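핀다드(Findard) 수동 조작 그리퍼 도입 검토 의견
구매 전 평가 및 예산 편성 참고 자료

본 검토는 다음 회계연도 자동화 장비 예산을 편성하는 부서를 위하여 작성하였다. 대상은 핀다드의 손잡이형 그리퍼로, 작업자가 직접 쥐고 물체를 집는 동작을 수행하면 그 동작이 기록되어 이후 로봇 팔의 학습 자료로 쓰이는 장비이다. 비교 대상으로는 스키덤(Skitham)의 원격 조종 세트를 두었으며, 두 장비 모두 동일한 작업 목록으로 평가하였다. 작성일은 2024년 10월 7일이다.

검토의 출발점은 지난 2월에 제출된 웨이(Wei) 과제의 장비 계획서이다. 당초 계획서는 로봇 팔을 먼저 구입하고 시연 자료는 팔이 설치된 뒤에 수집하도록 되어 있었다. 그러나 이 순서를 따르면 팔의 납품과 안전 점검이 끝날 때까지 수집 인력이 대기하게 되고, 해당 기간의 인건비가 과제비에서 그대로 지출된다. 손잡이형 그리퍼는 팔이 없어도 사용할 수 있으므로 수집 일정을 납품 일정과 분리할 수 있다. 이 점이 본 장비를 검토 대상에 올린 주된 사유이다.

평가 작업은 사무 환경에서 흔히 다루는 물품을 집어 옮기고 다시 내려놓는 것으로 한정하였다. 마우스, 소형 상자, 카드류, 필기구가 포함되며 액체 용기와 유리 제품은 제외하였다. 시연은 총 281회 기록하였고, 이 중 89회는 장비 사용 경험이 없는 직원이 수행하였다. 숙련자와 비숙련자의 기록을 따로 보관하여 교육 시간을 예산에 얼마나 반영할지 판단하는 근거로 삼았다.

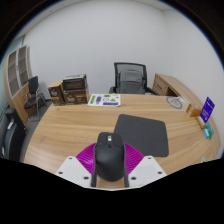 분류: 장비 검토 > 말단 장치 > 손잡이형

집기 성능
얇은 살이 이어진 자홍색 핀레이 손가락은 물체의 윤곽을 따라 휘어지는 방식이다. 검은색 컴퓨터 마우스처럼 등이 둥근 물체도 세운 자세로 양쪽에서 물 수 있다. 평평한 손가락을 쓰는 스키덤 제품에서는 같은 물체가 돌아가는 일이 잦았고, 재시도에 드는 시간이 적지 않았다. 반면 책상 면에 밀착된 종이나 얇은 카드를 집는 작업에서는 핀다드 제품의 결과가 뚜렷이 떨어졌다. 손가락 끝이 면을 따라 눕기 때문에 가장자리를 들어 올리기 어렵다. 문서 취급이 주된 업무인 부서에는 권하지 않는다.

조립과 정비
손가락 교체는 현장에서 가능하며 일반 공구로 충분하다. 흰색 장착판에는 가장자리와 모서리 부근에 나사 구멍이 있어 고정구를 덧대려는 부서에서 관심을 가질 만하나, 제조사가 제공하는 도면의 치수 표기가 충분하지 않아 자체 가공을 계획하는 경우 실측이 필요하다. 설명서는 영문본만 제공되었다. 번역 비용은 공급사인 클루바인(Cluvine)과 협의 중이며, 결과가 확정되지 않았으므로 이번 예산안에는 부서 부담으로 계상하였다.

사용자 부담
연속 사용 시 손목의 피로가 보고되었다. 특히 책상 안쪽 깊은 곳으로 팔을 뻗는 동작에서 불편을 호소하는 직원이 많았다. 교대 인원을 두지 않은 수집 계획은 승인 과정에서 보완 요구를 받을 가능성이 높다. 비숙련 직원의 초기 기록에는 손가락을 너무 빨리 벌려 물체를 떨어뜨린 사례가 다수 포함되어 있으나, 교육을 한 차례 더 실시한 뒤에는 이러한 사례가 줄었다. 교육 담당자의 시간도 장비 비용의 일부로 보아야 한다.

비용 구성
견적서상 2대 일괄 구매 금액은 2922달러이며 운송비와 관세는 별도이다. 여분 손가락은 포함되어 있지 않다. 손가락은 소모품에 해당하므로 자산 취득비가 아닌 재료비로 편성할 것을 권고한다. 저장 장치와 자료 검수 인력의 비용은 견적서에 나타나지 않지만 실제 집행액에서 차지하는 비중이 크다. 과거 유사 과제에서 이 항목을 누락하여 연중에 예산을 전용한 전례가 있으므로, 신청 부서는 검수 계획을 첨부하여 제출하기 바란다.

도입 시기
로봇 팔의 기종이 확정되기 전에 그리퍼를 대량 구매하는 것은 적절하지 않다. 수집에 사용한 손가락과 팔에 장착할 손가락의 형상이 다를 경우 자료를 다시 수집해야 할 수 있다. 1차로 소량을 도입하여 작업 목록을 확정하고, 팔의 기종 선정이 끝난 뒤 추가 물량을 발주하는 단계별 방식이 타당하다. 클루바인은 추가 발주 시 동일 단가를 적용하겠다고 구두로 답변하였으나 서면 확인은 받지 못하였다. 계약 담당 부서는 발주 전에 이를 문서로 받아 두어야 한다.

종합 의견
사무용품 수준의 물체를 다루는 과제에 한하여 조건부 도입을 권고한다. 조건은 여분 손가락의 별도 확보와 단가의 서면 확인이다. 얇은 물체의 취급 비율이 높은 과제는 스키덤 세트를 우선 검토하되, 해당 제품은 설치 공간과 전용 제어 장치가 추가로 필요하다는 점을 예산에 반영하여야 한다.

검토 책임: 아사베 은워수(Asabe Nwosu), 장비기획팀

댓글 4

장비담당2
여분 손가락을 재료비로 편성하면 회계 쪽에서 반려될 수 있습니다. 저희 부서는 작년에 수선비로 처리했습니다. 사전에 문의하시는 것이 좋겠습니다.

hjlab
스키덤 쪽을 쓰고 있습니다. 마우스가 돌아간다는 부분은 공감합니다. 손가락 안쪽에 고무 패드를 붙이고 나서 조금 나아졌는데, 패드를 붙인 상태로도 평가하셨는지 궁금합니다.

아사베 은워수
hjlab 님, 두 제품 모두 출고 상태 그대로 평가하였습니다. 패드 부착 조건은 이번 검토 범위에 포함되지 않았습니다.

예산초보
운송비와 관세를 뺀 금액이면 신청서에는 어느 금액으로 적어야 하나요? 양식에 칸이 하나밖에 없습니다.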